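Section 4: Setting up your first shared supper

Welcome to the fun part! By now you have a Clositz account, your household is listed, and your kitchen details have been saved (Section 3). This section takes you from an empty calendar to a supper your neighbors can sign up for. Most hosts get through it in 20 minutes, and after the first one you can copy it and skip nearly everything.

Before you start

Have these ready:
- The time you want people at the door, and the time you want them to head home
- How many seats you can offer, counting your own household
- Any allergies or food rules from your own family
- A rough idea of the menu (you can change it right up until sign-up closes)

Note: If you live in the Wenside or Assefa neighborhoods, your building may already have a shared calendar. Join it first under Settings > My Building, or your supper will only show up for people who have your direct link.

4.1 Create the supper

1. Open the calendar and tap the plus sign on the day you want.

2. Pick Supper from the list. Potluck and Brunch work in much the same way, but they have their own screens, covered in Section 6.

3. Give it a name. Go ahead and be playful with it! "Soup and Bread at Number 9" fills up a lot faster than "Dinner." You have 40 letters to work with, spaces included.

4. Set the start and end times. Guests get a reminder 2 hours before the start, so a 6:30 supper sends its reminder at 4:30.

5. Enter your seats. The app takes your own household off the total, so if you type 8 and there are three of you, five seats go on offer.

Caution: Lowering the seat number after people have signed up does not remove anyone. You'll see a red number next to the guest list, and you will need to message someone yourself.

4.2 Add the menu and the food notes

1. Tap Menu, then Add Dish. One line per dish is plenty. If a neighbor is bringing it, tap the little hand next to the dish and choose their name.

2. Tick the food notes that apply: nuts, milk, eggs, wheat, fish, shellfish, soy, sesame. These show up beside the dish and can't be hidden, even in the short view.

3. Compare the Guest Notes box with your menu. Anything that clashes is marked with an orange dot. It's a wonderful time saver, but it only knows what people have typed in, so do ask.

Caution: The orange dot looks for exact words. "No dairy" will be matched to milk, but "cheese makes me sick" will not. Read every note all the way through.

4.3 Set the table plan

You can skip this step for a small group, but try it once! The plan gives each guest a seat and works out how many plates, forks, knives and glasses you'll need, so you can borrow what you're short of before the day.

1. Tap Table, then choose a shape: round, square, long, or two tables pushed together.

2. Drag names to seats. Hold a name down to lock it in place, then tap Shuffle to mix up everybody else.

3. Choose a place setting. Simple is one plate, one knife and one fork on a mat. Full adds a soup bowl, a spoon and a side plate.
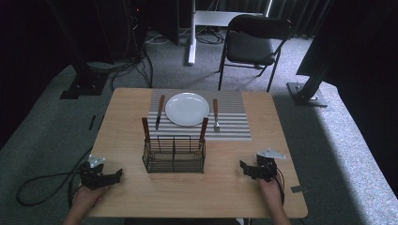
4. Tap Borrow List. Anything you don't own enough of goes here, and neighbors can offer to lend it with a single tap. Samina Niazi, who wrote our lending pages, suggests a dab of colored nail polish under each borrowed plate so they all find their way home.

4.4 Invite people

1. Tap Share. Choose My Building, My Street, or Link Only.

2. Write a short hello. Say where to park, which bell to ring, and if there are stairs.

3. Tap Publish. Your supper is live!

Note: Hosts using the Givuseck door system can attach a guest code here. The code works from a half hour before the start time until the end time you set in 4.1. If you change the times later, send the code again.

If nothing shows up on the shared calendar, pull down to refresh, then check that the supper isn't still marked Draft. For changing or canceling a supper after you publish, go to Section 5.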